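4.2 Where the household paper goes

We asked 407 households in Udgate and Beaulieu to tell us where they keep unpaid bills, school forms and anything else made of paper that will cause trouble if lost. Of these, 179 named the dining table. The filing cabinet, much loved by the authors of advice books, was named by 12, and three of those admitted that the key was missing.

Earlier work treats paper on the table as a failure of storage. Our respondents saw it differently. A bill in a drawer is a bill forgotten, they told us, while a bill beside the salt has to be moved at every meal – and so gets paid, if only out of irritation. We call this nuisance filing. Shape seems to matter too: owners of long rectangular tables (Figure 3) reported letting one end go to paper for months at a time, while owners of small round ones had to clear the lot before supper.

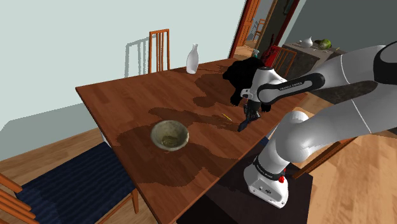

Figure 3. A rectangular dining table with a plank top.

The habit has its limits. Piles in Beaulieu grew steadily until October, when guests were expected, and were then moved to a bed. Few respondents could say what happened to them after that, and we did not press the matter.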